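Search posts Search Clear

Thread on household waste sorting in small apartment buildings, and why the numbers on the hallway poster never match the numbers on the scale.

1/ I audit waste for residential buildings. The latest one was Pernby, a mid-size rental block with a shared enclosure in the yard. Notes follow, in no great order.

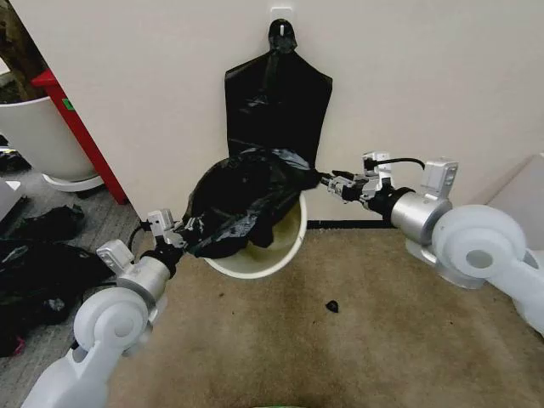
2/ Start with liners. A black bag hides its contents, so a collector can't reject a contaminated load by sight. Clear bags for the dry recyclables stream fix most of that. Residents dislike them for privacy reasons and say so in writing.

3/ Liner thickness is sold in mils in the US and microns nearly everywhere else. One mil is 25.4 microns. Pernby's manager, Raed Hakim, had been comparing a quote in one unit with a quote in the other and had ordered accordingly. Check the unit before the price.

4/ Bag type matters too. High-density film is thin and crinkly, holds weight well, and splits fast once something sharp gets through. Low-density film stretches. Kitchens with bones and can lids want low-density. Office paper doesn't care.

5/ Now the sampling. We weighed every bag out of the enclosure for 15 days. Total: 3000 kg. Of that, 300 kg was food in the general stream that should have gone to organics. The poster in the hallway claimed full separation.

6/ Method, for those who will ask. Platform scale, zeroed each morning, bags weighed closed, then a subset opened and hand-sorted on a tarp. Omar Akl did the sorting with me. Tare was taken per bag size and not per bag. The error from that is small next to the moisture error.

7/ Moisture is the real problem. Food waste is mostly water and loses mass from the hour it's thrown out. A bag weighed Monday and a bag weighed at the end of the week aren't the same measurement. We logged time of collection where we could.

8/ Container volume vs. container weight: haulers in this area bill by volume and pickup frequency. The building gets charged for air. Flattened boxes would save Pernby one pickup out of every 6. That figure comes from measured fill levels at pickup, and flattening costs nothing.

9/ Zoriana Dmytriv asked under an earlier post whether smaller kitchen bins raise the sorting rate. Our data can't say. The households that had small bins had chosen them, and people who choose a small bin probably sort more anyway. You'd need to assign the bins.

10/ Odor complaints tracked lid condition far better than they tracked waste type. Two of the enclosure carts had warped lids. Both were next to the gate. All the written complaints mentioned the gate.

11/ Compostable liners. Two separate questions people keep merging: does the liner meet the standard, and does your local facility accept it. Ours screens out all film before processing, certified or otherwise. Pernby had been paying extra for a product that was pulled out and landfilled.

12/ Paper liners get through the screen. They also fail at the bottom seam if left with wet scraps for more than a couple of days. A folded sheet of newspaper under the scraps helps - coffee filters work as well.

13/ Signage. The old sign listed materials by name ("mixed polymers"). Suha Zoubi redid it by item: yogurt cup, shampoo bottle, takeout lid. The new one went up in June, before our sampling, so I have no clean baseline and make no claim about its effect. I do find it easier to read.

14/ Glass went the other way. Almost none in general waste, plenty in the glass cart, and the glass cart was the heaviest item on site. The wheels are undersized for it. I told Raed to order the cart with the larger axle and he has it on a list.

15/ Chute question, asked twice today: Pernby has no chute. In buildings that do, bags should be tied tight and kept under the chute diameter by a comfortable margin. Cardboard never goes down a chute. It bridges at the first bend and everything above it stacks up.

16/ Correction to post 5: the 300 kg excludes liquids still in their bottles, which we drained and logged separately. I've updated the sheet.

17/ Next is the Salameh building, same method, with bags weighed within a day of collection. Start date is 18th December. Hauler invoices go in the same sheet this time - volume billed in one column, mass measured in the next.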